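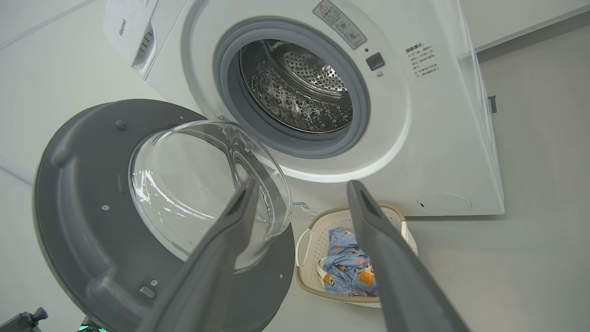
I've been getting more emails about dry winter skin than about anything else this August, so I finally gave the Karam oat and calendula balm a proper go. It comes in a squat little tin, it smells like porridge (in a good way!) and you need far less than you think. My first go I scooped out enough for both legs and put it on my face, and then wondered why my fringe was stuck to my forehead by lunchtime. A bit the size of a pea, warmed between your fingers, is plenty. The one thing I'd warn you about is fabric. Balms are oily, and oil gets into pillowcases and face washers and stays there, so mine now go into the front loader in their own small load, with lots of room to tumble around in that dimpled steel drum, and I skip the softener. Softener leaves a coating of its own, and my cheeks have never liked it.

Now, the order you put things on. I used to slap balm on dry skin straight out of the shower, towelled off and everything, and then complain that it just sat there. Margareta Bogdan, who runs the facial room at Pratness, set me straight on that one. She wants your face still damp, then a light watery layer (any plain glycerine serum will do, it needn't be fancy), then the balm pressed on with flat palms. No rubbing. I've been doing it her way for 4 weeks and the flaky patch beside my nose has settled right down. The one on my chin comes and goes, but I pick at it, so that's on me.

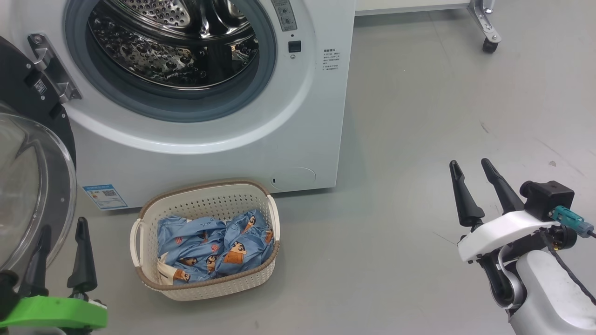
If your skin is on the oily side I'd keep the balm for night-time, and maybe only for the cheeks and around the mouth. My sister tried it all over before work and said she looked like a glazed bun. She has since moved to the Trornedum gel cream, which is much lighter and has a bit of a cucumber smell, and she's very happy with it. I found it stung a little on the sore patch, so do a test on your inner arm first if you're easily upset by things – I always forget and I always regret it.

A few of you asked about lips as well. Yes, the balm works there, and it's lovely under a lip colour if you blot it first. It also does cuticles, elbows and the backs of heels. I wouldn't bother with it as a makeup remover, though. I tried, and I had grey smudges under my eyes for the whole of Friday and went to a meeting like that.

Dalibor Zeman at the Gerkotness shop has put aside 100 of the small tins for newsletter readers, so mention this when you're at the counter and he'll find you one. They've also got the refill pouches back in, which work out cheaper if you're already hooked. Bring your old tin along, washed and properly dry, and the staff will fill it for you while you wait. They're open until 6 pm most nights, and the parking out the back is easier than the street.

Next time I want to talk about hand creams for people who wash their hands all day – nurses, potters, anyone with a toddler. If you've got a favourite, hit reply and tell me what it is and whether it leaves fingerprints on your phone. Mine does, and I'm in the market for a new one.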